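Foro Casa y Orden > Salones y comedores > Mesa que se come todo el cuarto

trini_quezada
12 de abril de 2022
Hola a todos, vengo a pedir opiniones porque llevo desde marzo dándole vueltas. El cuarto pequeño de casa lo usamos para todo: desayunar, hacer los deberes, jugar por la tarde... y la mesa acaba siempre igual. Os pongo cómo está hoy.

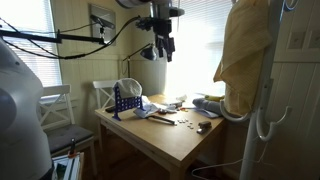 Mi duda principal es si cambiar la mesa por una plegable o aprender de una vez a recoger. Mi marido quiere una extensible de Altham, que cierra en 40 cm de fondo, y a mí me da pena porque esta me encanta y con las sillas blancas de aspa queda bien. Pero claro, luego el cuatro en raya azul vive ahí encima con un gorro o un trapo colgado, las fichas blancas por un lado, la grapadora por otro, y para poner dos platos hay que hacer mudanza. ¿Qué haríais?

eleri_o
Yo no cambiaría la mesa ni loca. Lo que te falta es un sitio para cada cosa - una caja con tapa para las fichas y una balda para el juego, y listo. Las de Zedine me costaron 19 euros y ahí siguen. ¡Y qué luz tiene ese cuarto, qué envidia!

wahyudi_r
Pues no estoy de acuerdo con eleri. Si el cuarto es pequeño, una mesa fija en el centro te obliga a rodearla siempre. Nosotros pusimos una plegable y ganamos muchísimo. Eso sí, la nuestra costó 200 euros y cojea un poco.

eleri_o
Wahyudi, una plegable se llena de trastos igual que la otra, ¡y encima ya no la pliegas! Lo digo por experiencia, tuve una abierta todo un invierno.

trini_quezada
Jajaja, eso me veo yo. Lo de la caja me convence bastante. Lo malo es que no sé dónde poner la balda, porque entre las dos ventanas y el perchero no me queda mucho hueco. Lo único que veo claro es algún trozo de pared lisa, clarita, sin nada.

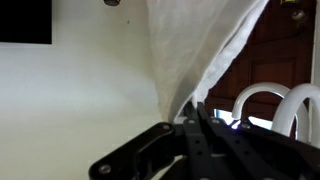

Había pensado en una balda estrecha, de 34 cm de largo como mucho, lo justo para el juego y la caja. ¿Se puede colgar sin taladro? En casa nadie se lleva bien con el taladro.

benedita_abreu
Con tiras adhesivas yo no pondría nada que pese, a mí se me cayó una a los pocos días. Mira primero qué pared es, porque en panel fino necesitas tacos especiales.

wahyudi_r
Opino como Benedita. Y sigo diciendo que plegable :)

trini_quezada
Vale, pues pregunto por los tacos en la ferretería y de momento la mesa se queda. El cuatro en raya lo subo hoy mismo al armario del pasillo, a ver cuánto dura allí.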